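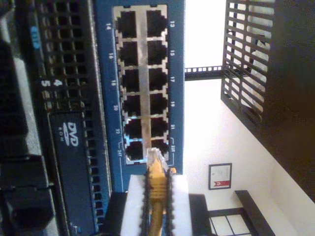 Odd numbers on the right, even on the left: a yellow patch cable at port 23T.

Cabling Bench Trainees Wanted – Ornwood, Fall Intake
Posted July 25, 2021
Fakhoury Network Services, Karnent

Have you ever opened a closet at work, seen the cables hanging in there like wet spaghetti, and felt a strong urge to close the door and go find some Velcro straps? Then please keep reading, and pour yourself something nice first, as this is going to be a bit longer than the usual job posting.

Fakhoury Network Services looks after the wiring, switches and small servers in offices, clinics, schools and a couple of very drafty old warehouses in and around Karnent. A good deal of our work begins in our shop at Ornwood, where equipment gets checked, labeled and patched before it ever goes out in the van. We are now looking for people to join the Giver program, our paid introduction to bench cabling, which starts in November and leads (we very much hope!) to a permanent place at the bench.

We have room for five trainees. The program runs for five weeks and comes to 70 paid hours in all, spread over weekday mornings so that people with school pickups or an afternoon job can still take part. You will be paid the same hourly rate as our starting technicians from the first morning on, and that includes the morning we spend mostly on introductions, lockers and finding everyone a stool at the right height.

What you would be doing

The heart of the work is patching. You will be given a port plan, a bin of patch cables and a switch, and you will bring the three together until they agree. That means reading the plan, finding the port, turning the connector so the tab meets its notch, and pressing until it seats. Then you give it a gentle tug, mark it on the sheet and go on to the next one. It sounds very simple when we put it like that, and on a flat bench with good light it mostly is. Now try it with the switch turned on its side next to a server chassis, with the port numbers running down the strip instead of across, and you will see why we set aside whole mornings for it.

You will also learn to test cables before they are used, to make up labels that a stranger can read, to tell a good strain-relief boot from one that is about to split, and to log what you have done. We do like a tidy log. Some of us would say we like it too much.

Other bench jobs come around through the week:

Sorting returned patch cables by length and color
Checking optical drives and drive bays on older servers
Wiping down and repacking switches for storage
Keeping the spare connectors stocked
Updating port plans when a customer moves desks around again 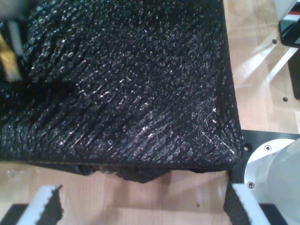
THE BENCH AND THE SHOP

Most of your time will be spent in our workroom at Ornwood, on the ground floor. It has parking behind the building and a bus stop close by. Equipment is mounted where it can be reached from more than one side, there are plenty of outlets, and the kettle is always within a short walk of whatever you are doing. The room is not glamorous. There is carpet, there are tables with the marks and holes that tables get when people work on them for years, and there is usually one project spread over more space than it was promised. You will be issued your own hand tools and a drawer to keep them in, and we ask that you bring both back in fair shape at the end.

You may sit or stand as you like. Some of the reaching is low down, some of it is at chest height, and anything heavy is lifted by two people – we are strict about that one. If you need a particular chair, a magnifier, extra light or a different way of arranging the bench, tell us when you apply or on any day after that. We have adapted benches before and are always glad to do it again.

Who we hope to hear from

No certificate is required, and neither is a computer background. People have come to our bench from bakeries, from sewing rooms, from the post office and from raising a houseful of children, and they have done beautifully. We are looking for patience with small things, for someone who will read a label twice when the label matters, and for a person who is comfortable saying "I think I put that in the wrong port" before the rest of us go hunting for it.

You should be able to work with small connectors for a stretch of time and to tell cable colors apart, or to work happily from printed tags where color is hard to see. We have tags for everything. You should be able to read a simple table in English, and you should be free on weekday mornings for the full run of the program. A driver's license is welcome but not needed for bench work. 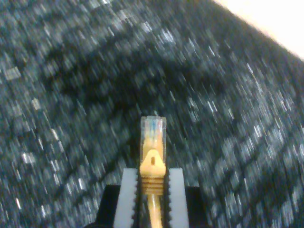 If you have never put in a network cable in your life, please don't let it hold you back. The first mornings are given over to handling: how to pick up a cable by the boot and keep your fingers off the locking tab, how to line up a connector with a port you are looking at from an awkward angle, how to take one out again without dragging its neighbors along. We go slowly, we repeat things, and you may ask the same question as often as you like. People who already know all this are welcome too, and will probably find themselves showing the person on the next stool.

After the program

Trainees who finish and would like to stay will be invited to talk with us about a bench position, part time or full time. We can't promise a place to everyone, and we would sooner say so now than in the last week. Anyone who moves on will leave with a written reference and a record of the hours and tasks completed.

How to apply

Write us a letter or an email with your name, how best to reach you, and a few lines on something you have put in order lately. It can be a toolbox, a pantry, a stamp collection, anything at all. A résumé is fine if you have one handy, but we read the few lines first. You can also drop your letter at the front desk at Ornwood on any weekday and have a look at the benches while you're here. Every applicant will get a reply from us, either way.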